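Home Explore Notifications Messages Lists Profile More

11/26/20

Every December I get asked if this is finally the year a machine clears the table for you. Three years running my answer has been no. Going to do it early this time so I can link to it.

Start with the easy stuff. A dishwasher is a robot that won. It won because we agreed to load it. Same with the washer and dryer - the hard part was always the pile on the floor, and the pile on the floor is still yours.

What people mean now is an arm that picks up whatever is lying there and puts it where it goes. Prulitz had a video of theirs going around last month. Lovely video. Count the cuts. I got to 7 before I stopped it.

Hassanpour wants $1695 for a tabletop arm "for the home and small shop." Fine, that's cheap for an arm. Read the spec page though. Nothing in there about soft things, nothing about what it does when it misses.

And missing is the whole job! A friend's shop in Cerkevby tried one for restocking a counter shelf. It took about 18 minutes to do what the kid on Saturdays does while talking on the phone. They went back to the kid.

So this is the level we're at. Two fingers, a white table, a box of candy or gum standing up, a pastry with cream in it.
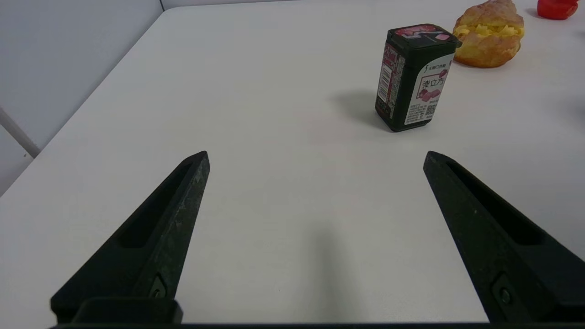
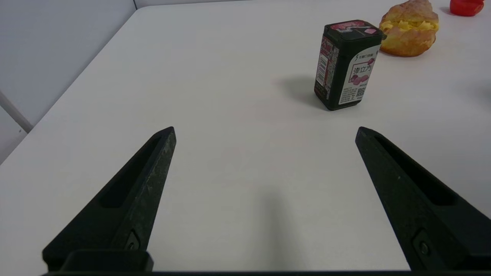

A stiff little box with flat sides, I'll believe that one. It has corners, it stands up by itself, you can squeeze it a bit too hard and who cares. Pastry is where I want to see the numbers. Squeeze that like a box and you've made a second chore.

Someone will reply that Asau already handles food. Asau handles the same food, in the same tray, at the same spot, all day. That's a factory. My kitchen counter has mail on it.

I'm not saying never. I'm saying show me one take, no cuts, a table somebody else set, and leave in the part where it drops something.

Also please stop sending me the towel folding one. I've seen it. It's sped up.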